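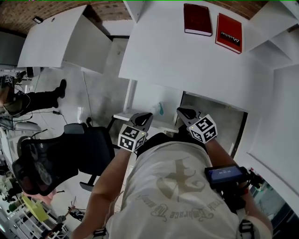 Large white tabletop on a white desk.

Oiling and maintaining a solid oak tabletop

These notes cover flat oak tops finished with penetrating oil. They do not apply to lacquered or veneered tops, where sanding can go straight through the surface layer. If you are unsure what you have, put a drop of water on the underside and another on the top. On bare or lightly oiled oak the drop darkens the wood within a few minutes. On lacquer it sits there.

Preparation

Clear the table and wipe it with a cloth wrung out in warm water and a little plain soap. Wipe again with clean water and leave it overnight. Do not use steel wool on oak at any stage. Fragments lodge in the open grain and react with the tannin, leaving blue-black specks that have to be bleached out with oxalic acid.

Sand with the grain. Start at 120 grit if there are rings or scratches, otherwise at 180. Finish at 180 for a first coat. Going finer closes the surface and the oil takes unevenly. Use a cork block on the flat areas and bare fingers on the edge profile, lightly, or the arris will round over. Vacuum with a brush head, then wipe with a cloth dampened with mineral spirits and let it flash off.

Applying the oil

Stir the can; do not shake it. We use Karkon hardening oil in the shop, but the method is the same for most linseed or tung blends. Check the label for the recoat time.

Pour a small pool in the center and spread it with a white nylon pad, working out to the ends. Keep the surface wet for 20 minutes and add oil where dull patches appear. End grain will need more. Then wipe everything off with lint-free cotton, including the underside of the edge where drips collect. Any oil left standing turns tacky and has to be scraped.

Apply 2 further coats, thinner than the first, a day apart. Between coats rub down with 800 grit paper, used wet with a little of the oil itself. Matěj Doležal prefers a gray pad for this step and gets a slightly duller sheen. Either is acceptable.

Coat the underside too. A top sealed on one face only takes up moisture unequally and will cup, most often in January when the heating is on and the air is dry.

Rags

Oily rags can ignite on their own. Spread them flat outdoors to dry, or submerge them in water in a lidded metal can. Never leave them balled up in a bin.

Fixings

Check the buttons or slotted plates that hold the top to the frame. The screws should be snug and the top should still be able to move across its width. Allow a gap of 3 mm at each button. If someone has driven screws straight up through the rail, remove them and elongate the holes before a split opens.

Routine care

Blot spills. Keep ammonia cleaners off the surface. Re-oil once a year, or sooner where plates sit every day and the wood looks gray. One thin coat is enough.

Black rings around a metal pot are iron stain and will not sand out easily. See Natália Danko's sheet on oxalic acid before attempting them.

Last revised May 12, 2023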